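Puzzle swap fills the hall in Clomham again

I've been to a lot of sales in Clomham, and most of them smell like old paperbacks and coffee. The puzzle swap that Jakness Games put on this August had the coffee, at least — and 1,128 puzzles, according to the tally taped up by the door. Last year's came to about 1,000, so it's growing, and I had to park two streets over!

Jigsaws were the bulk of it, as always, stacked in their boxes along the back wall. But I went for the twisty stuff (I'm a cube person, sorry), and that had its own corner with white tables and plenty of room to stand and fiddle.
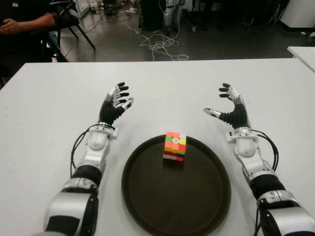
A multicolored cube on its round serving tray at the Clomham puzzle swap.

The trays were a nice touch. They're round and dark with a raised rim, so a cube stands out on one, and it's a good spot to set your puzzle down when your thumbs give up. I'd happily steal the idea for my own coffee table, where things tend to slide off and end up under the couch.

If you've only ever played with the regular cube with three squares to a side, the bigger ones are a whole other headache. I got one side finished, felt very pleased with myself, and wrecked it about a minute later.
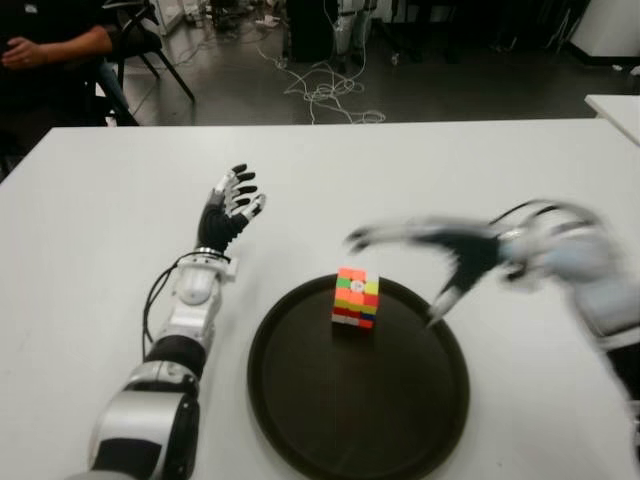

Mixed-up cubes are the fun ones, though. A solved one just sits there looking finished, and I never want to touch it. Give me orange next to green next to yellow and I'm gone for the afternoon — my coffee went cold while I was chasing a single blue edge.

I came home with a wooden burr puzzle and a jigsaw of the Annamalai hills that I'm told has all its pieces. We'll see. I took in two jigsaws to trade, so my closet is no emptier than it was before.

The next swap is in Postmont, doors at 2 p.m. Bring something you've finished, and get there early if you want the cubes.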